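From: Bienvenido Ignacio
To: Lacson Tenants list
Date: February 2020
Subject: Re: Shared kitchen on the third level - revised arrangements

Dear all,

Thank you to those who wrote in after my message of December. I have read every reply, and the revised arrangements are set out below. They replace the sheet now posted beside the kitchen door and take effect on the first working day of next month. I quote one of the replies in full, with the sender's permission, as it covers most of the points made by others.

> On the shared kitchen, Daltetti would like to put the following on record.
>
> The draft allows each tenant one shelf in the refrigerator. Our office has three people and Distulow, across the hall, has many more. One shelf each is generous to us and will not work for them. We would be content with half a shelf.
>
> We also ask that the Friday clear-out be moved to the afternoon. Two of our staff come in late on Fridays and have lost lunches to it.
>
> Finally, the draft says that unclaimed cups will be "removed." Removed to where? Several of ours were gifts, and we would want the chance to collect them.
>
> Daltetti, Suite 104

These are fair questions. The answers are included under the headings that follow.

1. Refrigerator space

Shelves will be assigned by size of office. Daltetti and Javovholm will share the top shelf. Distulow will have the two middle shelves, and the bottom shelf will be open to all other tenants and their guests. The door is for milk and condiments only. Please label everything with the name of your office and the date you put it in. Items without a label will be treated as unclaimed.

2. Friday clear-out

The clear-out will move from 8 in the morning to 3 in the afternoon. Cleaning staff have confirmed that this fits their schedule. Sealed goods that are within date and properly labeled will be left alone. Open containers will be emptied and washed if they can be washed, and thrown out if they cannot.

3. Cups, dishes and trays

Most of the correspondence concerned this item. Cups left in the sink or on the counter at the end of the day will be washed and placed on the rack by the window. After one week they will go into a box in the management office, where they may be collected at any time during business hours. Nothing will be discarded without a further notice to this list.

Please also return kitchen items that have been taken to desks, workrooms or meeting rooms. The cupboard is short of cups and small trays at present, and I would ask each office to look through its own rooms before the end of the month. A speckled grey cup and a shallow tray in cream and peach are typical of the sort of thing to look for. 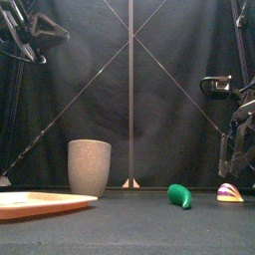 4. Dishwasher

The dishwasher will be run once a day, after the cleaning staff have loaded the evening dishes. Tenants holding a lunch or reception may run it themselves, provided that they empty it afterward. Detergent is kept under the sink. Hand soap must not be used in the machine - the repair in December cost $400, and that sum was charged to the common account.

5. Noise and odors

The kitchen shares a wall with the Javovholm meeting room. Please keep the door closed during business hours and use the extractor fan whenever you heat food. The microwave should be covered inside and wiped down after each use.

6. Costs

There will be no change to the monthly kitchen charge for the present. The charge will be reviewed with the other common expenses when leases are renewed, and tenants will be told of any proposed increase in writing.

Comments on the revised arrangements may be sent to this list or to me directly. I would prefer the list, so that other offices can see what has been raised. A printed copy will be delivered to each suite and posted in the kitchen.

Yours sincerely,

Bienvenido Ignacio
Building Management, Lacson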